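Sutcliffe Street Learning Room
Progress report, January
To: Catum Fund, small grants
From: Wiremu Hinds

Quick one this time, I'm writing between sessions. Full spreadsheet went over separately, shout if the attachment didn't open.

Where we are

Drop-in homework nights are running again after the holiday break. 114 kids signed up, up on the fall. Not all of them come every week and we never expected them to. Math nights are packed. Reading nights are patchy, better when it rains.

The adult side (forms, job applications, English conversation) started back a week later than planned. Heating. More on that below.

Tutors: we lost 2 over the break, one to a full time job and one moved out of state. Replaced one so far. The new person is good with middle schoolers, which is where we were thin. Still looking for somebody who can do high school chemistry. I've asked at the community college twice and will ask again.

Money

The equipment part of your grant was $2000 and it's all spent or commited. Went on the Rinow tables, the second whiteboard, and a big order of basics: paper, pencils, erasers, graph pads, calculators for the math table. The calculators went faster than I budgeted. I now sign them out by name and that's helped a lot.

Nothing moved between budget lines. If we do need to move some of the travel money into snacks I'll write and ask first, like you said last time. Snacks are a bigger deal than they sound. Kids come straight from school and by 5:30 they're no use to anybody if they haven't eaten.

The tables

Flat, light, easy to wipe, and long enough for two kids to spread out side by side without elbows. We had been using the old folding ones from the church sale and you couldn't write on those without a book underneath. Delivery was late, then one came with the wrong legs. Supplier swapped it, no charge, but I had to be here for the van both times and both times it came at the far end of the window.

Pale wood top, and a pencil shows up fine on it.

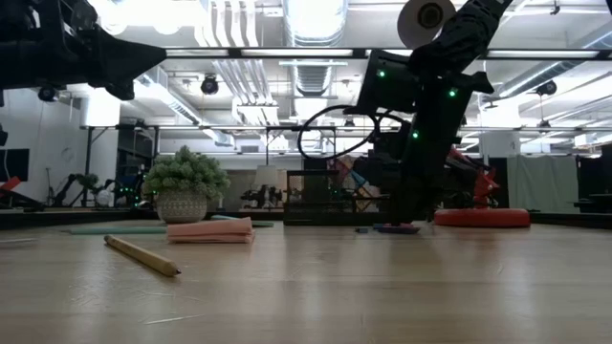
Heating and the building

Boiler was out for the first stretch of the month. Landlord sent someone, it ran, it quit again. We closed the back room and squeezed everyone into the front, which was OK for homework and hopeless for conversation class, too loud. That's why the adult start slipped. Fixed now, part replaced. I've asked for the paperwork and will forward it when I get it.

Also the side door sticks. Landlord knows.

Flukar sign-in

You asked how the new sign-in was going. Mixed. Flukar does what we wanted for attendance, I can pull a list for a night in a minute where before I was typing up clipboards on the weekend. But younger kids forget their number and then there's a line at the door at 4 when we open. Trying a printed list taped up by the desk, first names and numbers only. Parents were asked, and the ones who said no are left off it.

The reports it makes are ugly but the numbers are right, I checked one week against the paper sheets. I'd keep it.

What people told us

We did the short parent survey at pickup. Most came back in English, a handful in Spanish. Things that came up more than once:

Stay open later on math nights.
More help with essays, not only worksheets.
Parking.
Somewhere for little brothers and sisters to sit.

Can't do anything about parking. Later nights depends on tutors, see above. The little kids' corner we can do cheaply, there's a rug in storage and somebody's aunt has offered picture books. Essay help I'd like to try as a standing hour, one tutor, sign up ahead. Will start small and tell you how it went.

One nice thing. A girl who came all fall for fractions now sits with the fourth graders and helps them, on her own idea. Her mom asked if it could count as service hours for school. I've written the letter.

Not done yet

The tutor handbook. It's half written and has been half written since the fall. I want it finished before the next intake, especially the pages on pickup rules and what to do if a parent is late. Sorry, I know it was on the last report too.

The open evening. Pushed back because of the boiler. Need a new date that doesn't land on the school concert.

Background check renewals are in, waiting on one to come back. That person isn't tutoring until it does.

What I need from you

A yes or no on paying the chemistry tutor if I find one. I dont think I'll get a volunteer for it.

The new logo file, the one I have prints blurry on the flyers.

And the form for next year's application, whenever it's ready. I'd like to start on it early and not do it at midnight like last time.

Thanks as always,
Wiremu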